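[muvine-users] Re: shoe episodes, second batch

From: Lemlem Ejigu
Date: 03/08/2020

Bidberg wrote:
> Two questions on the shoe set before I start training. Do you want the
> black leather episodes kept in with the others, or split out? And is the
> tracker losing the hand when the shoe gets close to the lens, or is that
> just my replay settings?

Keep them in. I tried it both ways last week on the Vondness split, and the policy trained without black shoes did worse on every dark object we tested, not only shoes. The full set is 200 episodes and taking the black ones out leaves too little to work with.

On the tracker, your settings are fine. The trouble is real and it comes from the wrist view. Once the shoe is near the fingers it covers a big part of the image, and what remains is mostly tabletop.

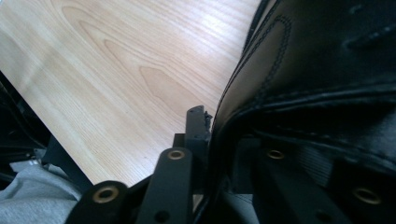
The pose estimate needs fixed points in the background, and the wood grain gives us some, except where the glare washes it out. Black fingers against black leather give almost nothing. I masked the fingers with the fixed template and ran the pose step again, and drift at the moment of contact dropped from 3 cm to 2 cm. Better, but still too much for placing a shoe next to its pair.

Alemneh suggested using the brass grommets on the fingers as markers, as they stand out well against the matte black. I like the idea for finger width. It won't help with camera pose – they move with the hand – so please don't feed them into the mapping step.

For your first run I would use the masked version and drop any episode where tracking is lost before the grasp. Keep the ones where it goes after release. Send me the loss curves when you have them, and the seed.

I plan to redo the comparison with a cloth on the table in April.

Lemlem

Muvine users list – contact the list owner – Back to top

Recent messages in this list
Finger mask template, new version
Replay tool crashes on long episodes
Re: Vondness split, which objects are held out?
Gripper width calibration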